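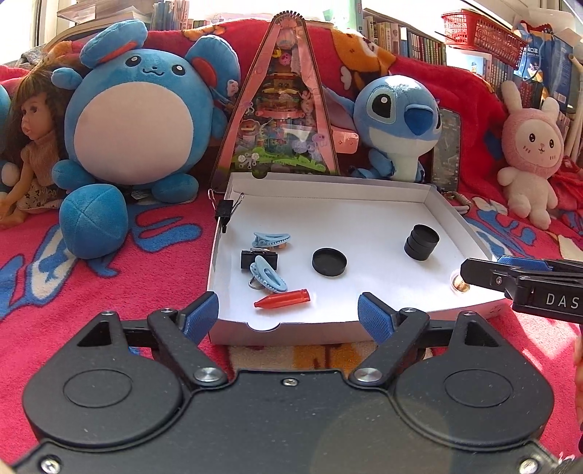
Small items in a sorting tray, Storgate play and craft room.

Storgate Family Room: progress report for May

Prepared by Ashraful Jayawardena for the Andska Fund

1. What the grant was for

The fund agreed to pay for the clearing, sorting and relabelling of the shared stores at Storgate, and for new shelving in the two cupboards off the main room. The work was split into three stages. Stage one (large toys and soft furnishings) was covered in the last report. The present report deals with stage two, the small items, and says where we are with stage three.

2. Small items

Over the years a great deal of small stuff had ended up in the bottom of the toy boxes: clips, caps, lids, bits of sets that no longer exist. Families told us they had stopped using some of the boxes because of it. In stage two we tipped out each box in turn and sorted the contents into shallow card trays, one tray at a time, before anything went back.

The trays are plain white card with low sides and a thumb notch at the front and back. They were left over from the Kiltonport jumble sale and cost us nothing. We had budgeted for plastic ones. The low sides make it easy to see what is in them and to pick things out, but they do not stack well when full and two have already split at the corners.

A typical tray holds a mixture. The one at the top of the report has black binder clips, light blue hair clips, a red bullet-shaped piece, several round black caps and a small clear round container. From there the contents go one of four ways:

Stationery (binder clips, pegs, drawing pins) goes to the office drawer.

Hair clips and other personal items go in the lost property tin by the sign-in desk. Anything unclaimed at the end of term is washed and moved to dressing-up.

Caps and lids are tried against the pens, pots and tubs in the craft cupboard. Those that fit nothing are kept for printing and collage.

Pieces we cannot place are put in a jar marked "Whose is this?" and left out for families to look through.

We have finished 26 boxes. There are 16 still to do, mostly from the top shelf of the second cupboard. These are the oldest and I expect them to be slower.

Anything small enough to be swallowed is kept out of the under-threes corner altogether. The old arrangement did not separate the age groups and I would count this as the main improvement so far.

3. Shelving

The shelving for the first cupboard was supplied and fitted by Marchetti. The fitting was tidy and took one morning. One upright was short and had to be replaced, which they did without charge. The second cupboard cannot be fitted until the remaining boxes are out of it, so that delivery has been put back.

4. Labels

Stage three has been started early in the first cupboard. Each box now has a word label and a drawing on the short side. The first set of drawings was too small to read from standing height and has been redone. We are using card labels in clear pockets so that they can be changed when the contents change.

The under-threes boxes have green labels and everything else has white. Parents asked for this at the coffee morning.

5. Spending

Storage tubs with lids came to £80 against a budget line of £60. The overspend is covered by what we saved on the trays. Labels and pockets are within budget. The shelving invoice for the first cupboard has been paid and the second has not yet been raised. Receipts are attached.

6. Problems and changes

Sorting on the floor was hard on the knees and small parts were lost under the radiators. We now keep it to one spot, and a blanket put down first stops most things rolling away.

Boxes already sorted are being refilled with the wrong things at the end of busy sessions. Ten minutes of tidying has been added before the closing song, and session leaders have a copy of the box list.

7. Next period

Finish the remaining boxes.
Empty the second cupboard and confirm the fitting with Marchetti.
Complete the white labels.
Replace the split trays.

We are not asking for any change to the grant total. I would like the end date moved back by one month to allow for the second cupboard, and would be grateful for confirmation in writing.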